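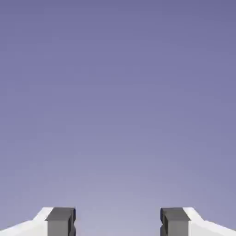

Figure 4.1 Two gripper fingers against a graded background (computer-rendered).

Chapter 4
Power supplies in older home computers

Contents of this chapter
4.1 Why the supply comes first
4.2 Linear and switching supplies
4.3 Measuring under load
4.4 Ageing of capacitors
4.5 Adding load: disks, memory and expansion cards
4.6 Building or buying a replacement
Exercises

Before you start
You should be able to use a multimeter and read a simple circuit diagram (Chapter 2), and you should have worked through the safety rules in Appendix A. No part of this chapter requires you to open a supply while it is connected to the mains. Section 4.4 deals with the inside of a supply that has been unplugged and discharged.

4.1 Why the supply comes first

A home computer of the 1980s or early 1990s was sold with a power supply sized for the machine as it left the factory, with a modest allowance for one or two additions. Owners then fitted more memory, a faster processor, a hard disk or a second floppy drive, and in many cases all of these. The supply was seldom changed. Decades later the same unit may still be in use, with aged parts and a load well above the one it was designed to carry.

The faults that result are easily mistaken for something else. A machine that resets when the disk starts up may be blamed on the disk. Random errors in memory tests may lead the owner to replace good memory chips. A picture with slow rolling bars is often put down to the monitor. In each case the supply should be checked before any other part is removed.

The teaching workshop at Carkolside kept a log of the machines brought in by its students. Of 283 machines logged as faulty, 97 were found to have a supply outside its stated limits. The log does not show in how many of these the supply was the only fault, and the figures should not be read as a general failure rate. They do support the order of work used in this book: supply first, connectors second, logic board third.

The supply also comes first for reasons of safety to the equipment. Some designs fail high, meaning that the output voltage rises when a regulator breaks down. A logic part rated for 5 volts may be destroyed within a fraction of a second. Testing the supply away from the computer puts nothing at risk except the test load.

Terms used in this chapter

Rail: one of the output voltages of a supply, measured against the common ground. Most machines covered here use a rail of +5 V and a rail of +12 V. Some also need −12 V or −5 V.

Load: the current drawn from a rail, or the device that draws it.

Ripple: a regular variation in what should be a steady voltage. It is stated in millivolts, peak to peak.

Regulation: the ability of a supply to hold its output steady as the load changes.

Inrush: the short, high current drawn when a supply or a motor is switched on.

Case study: the Grorkberg desktop

Gladys Kaijage restored a Grorkberg desktop computer that had been fitted with an accelerator card and an internal disk by an earlier owner. The machine started correctly when cold and failed after 40 minutes. The accelerator was suspected, as it became warm in use, and a small fan was added. The fault remained.

The +5 V rail was then measured at two points. At the output plug of the supply it read 5.02 V. At the accelerator socket it read 4.71 V, below the usual lower limit of 4.75 V. The difference, 0.31 V, was being lost in the cable, the plug and the tracks of the logic board. One pin of the plug had darkened, and its spring contact no longer gripped firmly. As the contact warmed, its resistance rose and the voltage at the card fell further.

The plug and its mating socket were replaced. The reading at the card rose to 4.93 V and remained there for the length of the test. The supply itself was left as it was.

Two points should be taken from this case. A reading at the output of the supply says little about the voltage that reaches the chips, so both ends of the path must be measured. The reading must also be repeated once the machine has reached its working temperature – a single reading taken at switch-on would have missed the fault.

The calculation is a simple use of Ohm's law. If the accelerator and the parts near it draw 2 A through the path, a drop of 0.31 V corresponds to a resistance of 0.155 ohms. Most multimeters cannot measure a resistance this small with any accuracy, as the test leads may contribute more than the joint. Measuring the voltage drop while current flows is the better method, and it is used throughout Section 4.3.

Note on the worked examples

The example supplies in Sections 4.2 and 4.6 are the Bélanger linear unit and the Olico switching unit. Circuit diagrams for both are given in Appendix C, redrawn by Lourenço Abreu with the part numbers used in this book. Component values were last checked on 10/03/2022. Where a reader's own unit differs from the diagram, the label on the unit takes priority.

4.2 Linear and switching supplies

Supplies for home computers fall into two groups. A linear supply reduces the mains voltage with a large transformer, rectifies it, smooths it and then removes the excess in a regulator, which turns that excess into heat. It is heavy and wastes a good deal of power, but it has few parts and is easy to follow on paper. A switching supply rectifies the mains first and then chops the result at a high frequency, which allows a much smaller transformer. It runs cooler for the same output. It also holds a dangerous voltage on its input capacitor after it has been unplugged, and the discharge procedure in Appendix A must be followed every time the case is opened.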